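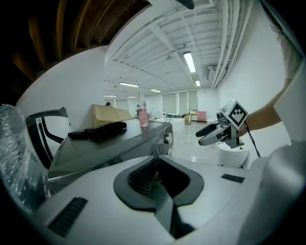 My aunt left me the shop in June, along with 44 unpaid invoices and a cat called Siline. I'd never sold so much as a raffle ticket! The first thing I did was look for her keys, which she'd sworn were somewhere near the front. There was a pink bottle with a white cap standing at the back of the big boxy thing, and a crumpled black cloth with a looped strap lying on top. I left both alone - superstition, I suppose.

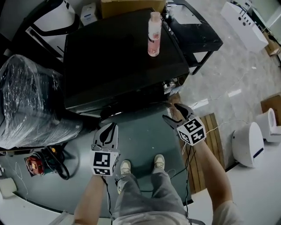 By four o'clock I'd tried every drawer and found 2 buttons and a bus ticket to Stirkia. Then the cat strolled in, sat down on my foot and dropped the keys on the floor.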